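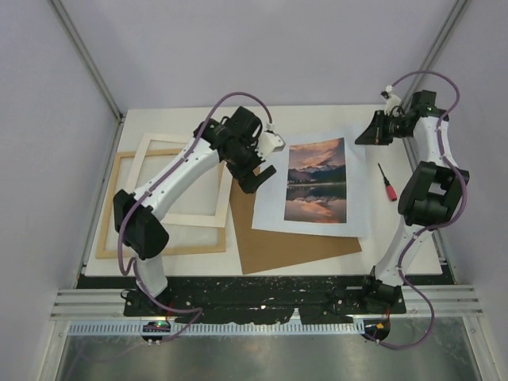
Florin Dinu replied to my last post asking why anyone would bother taking a cheap frame apart when the print could just be slid in from the back. Fair question. Thread on reframing a landscape print, in the order I do it.

1/ Sliding it in works if the print is already the size of the frame opening. A print with a broad white margin has to be positioned behind the mat window, and you can't do that blind. Take everything out and lay it flat.

2/ The parts, front to back: frame, glazing, mat, print, backing board. Keep them in that order on the table if you have the space. I usually don't, so they overlap.

3/ Check the glazing before anything else. If it looks milky, look for protective film. Acrylic normally ships with film on both faces and people often peel one. Lift a corner with a fingernail. Leave the screwdriver out of it, acrylic scratches.

4/ If there's no film and it still looks hazy, wash it with a drop of dish soap in lukewarm water and a microfibre cloth. No ammonia cleaner on acrylic. It crazes the surface over time.

5/ Curl. A print that has been stored in a tube wants to go back to being a tube. Put it face down on clean paper, more clean paper on top, then a flat board and some books. Two days is usually enough for inkjet paper. Don't iron it.

6/ Paper weight matters here. Mine is 300 gsm and holds a curl longer than the thin stuff, but it sits flatter once it lets go.

7/ Mat window should be smaller than the printed area by 2 mm or so on each side, unless you want the white margin showing. With a sunset over a lake I hide the margin. The sky is pale enough at the edges without more white beside it.

8/ Hinge the print to the mat along the top edge only. Two tabs of paper hinging tape. Paper moves with humidity, and if you tape all four sides it will buckle by March.

9/ Lok-yiu Su asks about masking tape. No. The adhesive yellows and creeps into the paper fibres.

10/ Backing board goes in last. Brown board is often not acid-free, so I put a sheet of barrier paper between it and the print. Colour of the board tells you very little, check the label.

11/ Screws for the hanging hardware: start them by hand, small screwdriver, stop when snug. Softwood rails strip easily. Centre of the hook goes 57 inches off the floor minus whatever your wire drop works out to.

12/ Mat board came from Morner, offcut bin. They'll cut the window for you if you bring the measurements in millimetres.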